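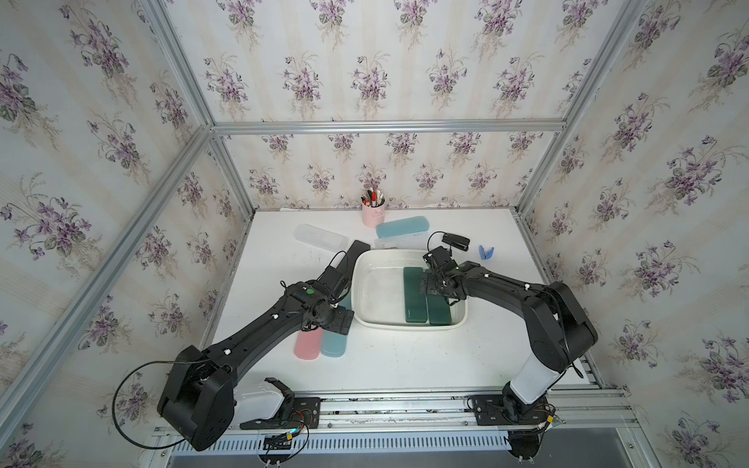 Pencil Case Inspection Checklist
Muritz Learning Supplies – Student Kit Program
Issued 6 November 2023. Replaces the August version.

Purpose

This checklist applies to pencil cases before they are issued to students as part of the Wuletti school kit. It covers returned cases and new stock in all colours. One sheet is to be completed for each batch, and a batch may not exceed 80 cases. Cases are sorted on a clean tabletop, with a plastic basin used to hold those put aside for a closer look.

Result codes: P (pass), F (fail), R (refer to the kit coordinator), N/A.

Section A – Work surface and basin

A1. Tabletop wiped down and free of grit, ink and adhesive residue.
Result: P

A2. Basin clean, with no cracks or sharp points along the rim.
Result: P
Comment: Fine scratches on the base. Acceptable for continued use.

A3. Cases laid flat and not stacked while waiting for inspection.
Result: P
Comment: Basin loads are to be kept small. Overfilling was noted on the August sheet and has been corrected.

A4. Colours kept separate where the order specifies a colour.
Result: P
Comment: The Clillura order calls for dark green only. Light blue, white and translucent cases remain outside the basin until the green cases are finished.

Section B – Outer condition

B1. No splits, punctures or worn-through corners.
Result: F
Comment: Two cases from the returned stock had split corners and were withdrawn. They are not to be repaired or reissued.

B2. Surface free of ink, marker and food stains.
Result: P
Comment: White cases should be checked on both sides under good light. Faint pencil marks may be removed with a damp cloth.

B3. Translucent cases clear enough to see the contents.
Result: P
Comment: Slight clouding is permitted. Yellowing is not.

B4. No strong smell of solvent, mould or perfume.
Result: P

Section C – Closure and small parts

C1. Closure opens and shuts fully five times without catching.
Result: R
Comment: Several closures in the Kashyap delivery were stiff when new. The supplier has been asked for advice. Do not apply oil or wax in the meantime.

C2. Pulls, tabs and trim firmly attached.
Result: P
Comment: Any case with a loose part is a fail, regardless of its general condition. Small parts are a choking hazard for younger students.

C3. No staples, pins, blades or broken leads left inside.
Result: P
Comment: Empty over the waste tray and inspect the inside before placing a hand in the case.

Section D – Labels

D1. Printed label present where required, legible and lying flat.
Result: P

D2. Former student names fully removed or covered.
Result: R
Comment: Permanent marker remained visible on the inside of one returned case. Held for a decision – the name must not be readable when the case is reissued.

Section E – Batch outcome

Cases received: 88, inspected as two batches
Batch status: released in part
Items outstanding: C1 and D2

General comments

The standard of returned stock has improved since the last sheet. Withdrawn cases should be bagged and marked before they leave the room, as it is easy to return one to the wrong pile. Completed sheets are kept with the delivery paperwork until the end of the school year.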